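Appel à participation : couturières, tricoteurs et bonnes volontés pour le vestiaire de la troupe Flostgate

Notre petite troupe de théâtre amateur prépare sa nouvelle pièce, et nous cherchons du monde pour l'atelier costumes. Pas besoin d'avoir fait une école de couture, pas besoin non plus d'aimer monter sur scène (beaucoup d'entre nous préfèrent de loin rester derrière le rideau). Si vous savez recoudre un bouton, ou si vous avez simplement envie d'apprendre à le faire en bonne compagnie, continuez à lire, cet appel est pour vous !

La pièce s'appelle Sundano. C'est l'histoire d'un petit port de pêche où débarque, un soir de tempête, un inconnu qui prétend être le fils de la vieille Koteck. Tout le village s'en mêle, comme vous l'imaginez, et cela fait beaucoup de personnages à habiller : des pêcheurs, des marchandes de poisson, un notaire un peu trop élégant, deux douaniers, et toute une noce au dernier acte. Nous avons compté 29 costumes complets, et c'est sans les châles, les bonnets et les tabliers, que l'on égare toujours au pire moment.

Le fond de scène sera noir du début à la fin. Nous aimons beaucoup ce que le tissu noir, avec ses plis, fait aux couleurs que l'on met devant : l'orange et le blanc en particulier y ressortent très bien, et nous aimerions nous en souvenir pour les costumes de la noce. 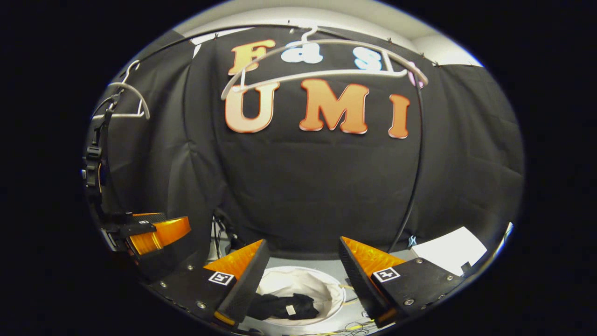 Ce que nous vous proposons de faire

Il y a de quoi occuper tous les goûts et toutes les patiences. Les plus à l'aise avec une machine à coudre s'occuperont des jupes et des vestes, à partir de patrons que Birgit Frerichs, notre costumière, a dessinés pendant l'été. D'autres pourront se charger des retouches, des ourlets, des fermetures à remplacer par des agrafes (les changements rapides du deuxième acte nous ont déjà causé quelques sueurs froides en lecture). Et puis il y a le tri, le repassage, l'étiquetage – un travail modeste, mais sans lequel les soirs de représentation deviennent vite une partie de cache-cache avec les chaussettes.

Nous cherchons surtout des personnes qui s'y connaissent en maille. Les pêcheurs porteront tous des pulls, de préférence sombres, côtelés, assez épais pour bien tomber sous les projecteurs. Quelques-uns seront tricotés, les autres viendront de dons et de brocantes, et il faudra les reprendre, les raccourcir, parfois leur inventer une usure de marin avec du thé, une râpe et beaucoup de délicatesse. Si vous avez au fond d'une armoire un pull de ce genre que vous ne portez plus, noir, bleu nuit ou gris très foncé, nous l'adopterons volontiers, même avec un trou au coude.
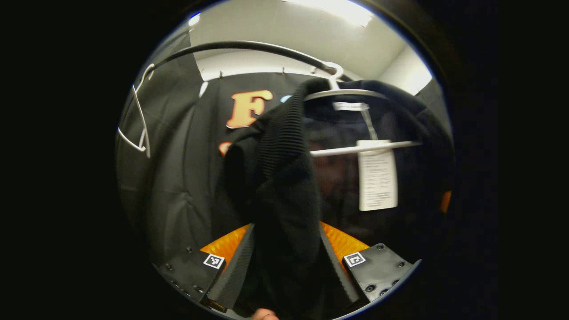

Pull noir en maille côtelée, sur cintre.

Où et quand

L'atelier se tient dans l'ancienne mercerie Janssen, au premier étage, une fois par semaine à partir d'octobre. On commence à 18 h 30 et on range vers 21 h, avec une pause au milieu, car le thé et les gâteaux font partie de nos traditions les mieux respectées. Vous n'êtes pas obligés de venir à chaque fois. Nous demandons seulement d'en faire le plus possible pendant les trois dernières semaines avant la première, quand tout le monde découvre que sa veste serre aux épaules.

Ce qu'il faut apporter

Vos ciseaux, si vous y tenez, et vos lunettes si vous en avez besoin pour enfiler une aiguille. Les machines, le fil et les tissus sont sur place. L'atelier est ouvert à partir de 15 ans, et l'adhésion à la troupe n'est pas demandée. C'est une activité bénévole, mais chaque participant reçoit deux places pour la représentation de son choix, ainsi qu'une invitation au repas de la dernière, où l'on chante souvent assez faux et toujours assez tard.

Pour nous rejoindre

Écrivez quelques lignes à Birgit Frerichs, à l'adresse de la troupe, ou laissez un mot dans la boîte aux lettres de la mercerie. Dites-nous simplement ce que vous aimez faire, ce que vous n'aimez pas du tout (il y a des gens que le repassage rend malheureux, et nous les comprenons) et les semaines où vous ne serez pas là. Birgit répond à tout le monde, parfois avec un peu de retard quand elle a les mains dans la teinture. Vous pouvez aussi passer un soir d'atelier, sans prévenir, regarder comment cela se passe et prendre un thé avec nous avant de vous décider.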